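# Gallery: The Two-Arm Bench Build at Parry Workshop

The Parry shared workshop provides members with space, storage and tools for projects that do not fit at home. The two-arm build, known on the booking sheet as Flanura, has occupied Bay 8 since July. Members may view the work on Tuesday evenings, provided they remain outside the marked area while the arms are powered.

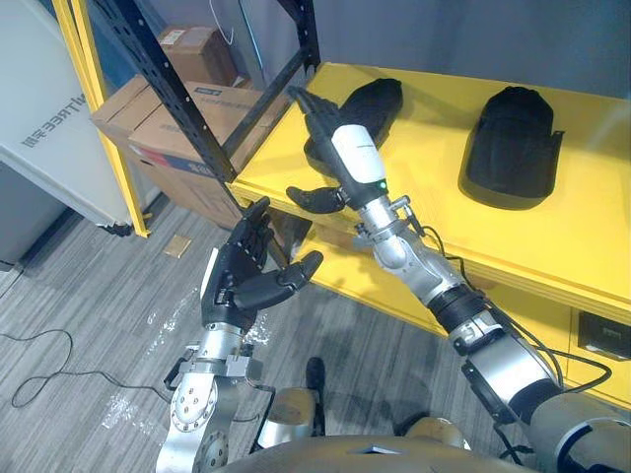
The present stage of the build concerns the handling of soft articles. Rigid test blocks were retired after 281 logged attempts, and the group has moved on to items that change shape when pressed. Two black padded pieces are set out on the yellow table with clear space between them, so that each may be approached separately. The left hand is held upright with its fingers slightly open, while the fingers of the right are bunched together and directed towards the back of the table. Both positions are listed in the bay folder under starting poses, of which there are 11.

Cable routing remains under review. The outer side of the right arm carries its black cables in loops, and the Etberg clips ordered for this purpose are to be fitted at four points before the next session. Members are asked not to re-route any cable without an entry in the folder.

Bookings for Bay 8 are made through the Gromau Street office. Closed footwear is required, and bags must be left in the lockers at the entrance.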